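Triltdale Community Hall
Premises safety checklist, completed with comments
Period: February
Checked by: Lucian Neagu
Countersigned: Marina Zervas
Areas covered: entrance, main hall, kitchen, side room, stores, toilets, boiler cupboard, car park

Ratings used: OK, ACTION (to be dealt with before the next check), URGENT (area or item out of use until fixed), N/A.

Previous actions

Loose handrail at side steps. Closed. Refixed with longer bolts, no movement when leaned on.
Missing cover on outside socket. Closed. New cover fitted and it shuts properly.
Slow drain in kitchen sink. Still open, see section 4.

1. Entrance and escape routes

1.1 Front doors open fully and are not obstructed. OK
1.2 Rear fire exit opens with one push. ACTION
Comment: Opens, but the bottom of the door is catching on the threshold strip. Took a firm shove. Strip to be refitted. Checked again at the end of the visit and it was the same.
1.3 Corridor clear to full width. ACTION
Comment: Stacked chairs outside the side room again, in two piles. Moved to the chair store during the check. Hirers have a habit of leaving them here when the store is locked. Key to be kept on the hook in the office.
1.4 Exit signs lit. OK
1.5 Emergency lights tested by key switch. OK
Comment: All came on. The one over the stage is dimmer than the others and should be looked at when the electrician is next in.
1.6 Entrance matting flat, no turned edges. OK

2. Fire equipment

2.1 Extinguishers in place, pins and seals intact. OK
Comment: The kitchen one is back on its bracket.
2.2 Fire blanket in kitchen, tabs hanging free. OK
2.3 Call point tested. OK
Comment: Call point by the stage used this time. Sounder heard in the toilets and the car park. Next test to use the one in the corridor.
2.4 Fire action notices displayed. ACTION
Comment: Notice in the side room still gives the old assembly point. New notice to be printed. Assembly point is the grass by the Grirkby Road gate.
2.5 Log book up to date. OK

3. Main hall

3.1 Floor sound, no lifting boards or tiles. ACTION
Comment: One board near the stage steps has a raised edge. Taped for now. Tape will not last past a couple of dance classes.
3.2 Stage steps firm, white edging visible. OK
3.3 Curtains clear of heaters. OK
3.4 Windows open and close, restrictors fitted. OK
Comment: Window pole has gone missing. Found behind the piano.
3.5 Chairs and folding tables. ACTION
Comment: 3 chairs with split seats, labelled and put to one side. Folding tables have sound catches apart from the one with green paint on the leg, where the catch slips. Also put to one side. Not to be used for the lunch club.

4. Kitchen

4.1 Worktops clean and undamaged. OK
4.2 Fridge at 5 degrees or below. OK
Comment: Reading taken at 9.40 in the morning, before deliveries. Sheet on the door has gaps in the second half of the month.
4.3 Hot tap warning sign in place. OK
4.4 Sink drains freely. ACTION
Comment: Carried over. Cleared once with a plunger, slow again. Trap needs taking off. Petridis Plumbing have been asked for a price.
4.5 Urn. URGENT
Comment: The lid no longer locks. Unplugged, labelled and shut in the office. Kettles to be used until it is replaced. Please do not bring it back out because it "still boils".
4.6 Knives in locked drawer. OK
4.7 First aid box stocked. ACTION
Comment: Out of blue plasters. Burn dressings in date.

5. Side room

5.1 Tables stable and level. OK
5.2 Surfaces wiped down, no food left out after use. ACTION
Comment: We had droppings behind the radiator in here before Christmas, so food on tables is being noted at every check. No new droppings found. The bait box was looked at and had not been touched. Hirers should use the kitchen bin and take the bag to the outside bins, and the reminder on the back of the door needs replacing as it has faded.

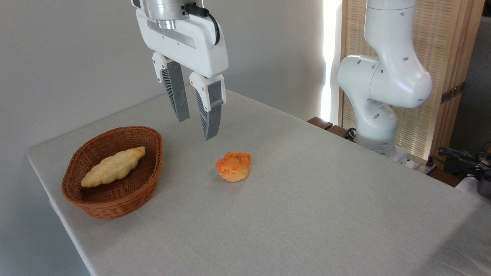
Side room, item 5.2. Small orange cake on the tabletop.

5.3 Leads and extension cables. OK
Comment: No damage seen on the hall's own leads. Extension reel must be fully unwound when in use.
5.4 Heater guard secure. OK
5.5 Room cupboard shelves not overloaded. ACTION
Comment: Top shelf is bowing under paper and craft boxes. Heavy boxes to go on the bottom.

6. Electrical

6.1 Portable appliance labels in date. OK
Comment: The Valtis floor polisher was missed last year and now has a label.
6.2 Fuse board cupboard clear. OK
6.3 Sockets and switches undamaged. ACTION
Comment: Cracked switch plate in the gents. No bare parts showing but it should be changed soon.
6.4 Meter reading. 1,709 on the kitchen supply.

7. Toilets

7.1 Floors clean, no standing water. OK
7.2 Emergency cord in accessible toilet reaches the floor. ACTION
Comment: Tied up again. Untied. It has to hang free or it is no good to someone who has fallen. A card saying so will be attached to the cord.
7.3 Hand dryers working. OK
7.4 Little-used taps run through. OK
Comment: Shower tap by the changing area also run. Entered on the water sheet.

8. Boiler cupboard and stores

8.1 Boiler cupboard not used for storage. ACTION
Comment: Two bags of bunting and a roll of carpet removed. This cupboard is to be left empty.
8.2 Carbon monoxide alarm tested. OK
8.3 Cleaning products locked away and in original bottles. OK
8.4 Step ladder feet and treads. OK
8.5 Chair store stacked no higher than the line on the wall. OK

9. Outside

9.1 Paths free from moss and ice. ACTION
Comment: North side is green and slippery. Needs scrubbing. Grit bin is nearly empty and a refill should be ordered while there is still frost.
9.2 Car park lights. OK
9.3 Potholes. ACTION
Comment: The one by the recycling bins is deeper than at the last check. Cone placed. A repair budget of £400 has been agreed but no date is booked.
9.4 Gutters and downpipes. OK
9.5 Gate latch. OK, stiff.

Actions and who has them

Rear fire exit threshold strip: Lucian
Side room notices, fire and food: Marina
Raised floor board: Lucian, before the next dance class
Replacement urn: Marina
Sink trap: waiting for Petridis
Blue plasters: Marina
Switch plate in gents: electrician, with the stage light
Path scrubbing and grit: Lucian
Pothole: Marina to get a date

Countersignature comment, M. Zervas: Read and agreed. Chairs in the corridor have come up at the last few checks, so I will write to all regular hirers. Broken chairs can go to the tip once the labels have been noted in the inventory.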